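Drandano progress report, Monday, April 3, 2023

We're happy to report that the desktop computer set has passed 336 recorded examples, out of the 1000 promised under the Jamora grant. The arm is now working inside open cases, where cables and drive cages leave the gripper very little room, and this is the part we'd been itching to get to! 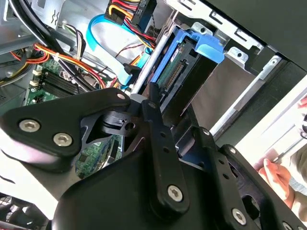

Each example is one short attempt at one step, saved with the wrist view and the joint positions. We have 16 steps written up so far, and 6 of them have enough examples for a first training run. 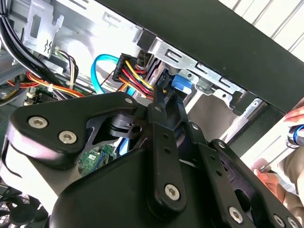
Moroz, our labeling tool, now marks the start and end of every attempt, so review goes much faster. We keep the clumsy attempts too, tagged separately, and they're already proving useful to the model team.

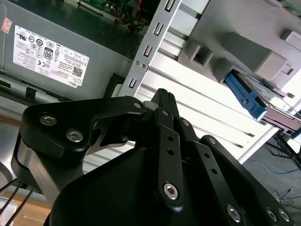

Next up are the remaining 10 steps, plus more variety in how the case is turned. We expect to reach the full count in November.

Drandano | Contact the project office | © 2023 Drandano | Back to top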